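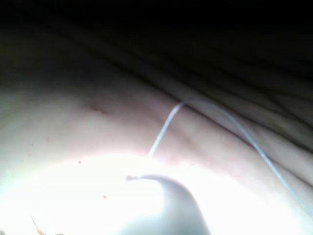
Hellblauer Faden über der hautartigen Oberfläche, oben Falten im Schatten.

Werkstattbuch, Februar, Bespannplatz

Fortsetzung der Reihe zur Feuchte. Fragestellung unverändert: Wie viel Härte verliert eine Bespannung, wenn der Schläger während einer Regenpause in der Tasche am Platzrand liegt? Anlass waren die Rückmeldungen aus dem Rasenlehrgang, Spieler klagten nach Wiederbeginn über zu lange Bälle.

Aufbau: 3 Rahmen Stotier, gleiches Modell, gleiche Charge. Zwei mit Jederik (Multifilament) bespannt, einer mit Naturdarm von Henríquez. Maschine vorher mit der Federwaage geprüft, Abweichung unter der Ablesegrenze. Lagerung 11 Stunden in der Feuchtekammer, danach Messung der Bettfrequenz, jeweils drei Anschläge, Mittelwert.

Ergebnis: Jederik verliert gleichmäßig, beide Rahmen liegen dicht beieinander. Darm fällt stärker ab und erholt sich beim Trocknen nur teilweise. Zyklenzähler der Maschine am Ende der Reihe: 2.144.

Offen: Beim zweiten Jederik-Rahmen ist eine Quersaite an der Öse verkantet eingezogen worden. Wert bleibt in der Tabelle, aber markiert. Für den Vergleich mit Darm spielt er keine Rolle — für die Streuung schon.

Ibarra will die Messung mit der Schutzhülle von Gastenus wiederholen, Reißverschluss geschlossen. Einverstanden, dann aber beide Materialien und gleiche Dauer. Horacio bringt die Hüllen mit, ich bespanne neu.

Noch zu erledigen: Ösenband nachbestellen, Klemmbacken entfetten, Kammer vor dem nächsten Lauf 2 Stunden vorlaufen lassen.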